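Re: [eklund-swap] Table for the March swap

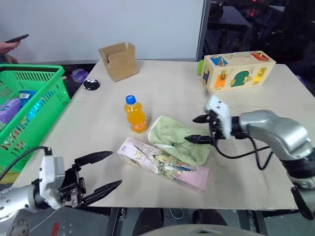 1 min read (98 words)

The lock board with the metal handle is spoken for. The green towel, the long pink and lavender box and the open cardboard box are still up for grabs. The orange juice isn't part of the swap.

Pickup is at the Dredinton hall, side door, until 6 p.m. Please bring your own bags. We had some 200 items last March and ran out.

On the Honel list, a member wrote:
> Is the wooden board with the little colored doors still
> available? My niece is three and likes latches. I can
> trade a puzzle, 1,000 pieces, all there.

The puzzle is welcome. Leave it at the door.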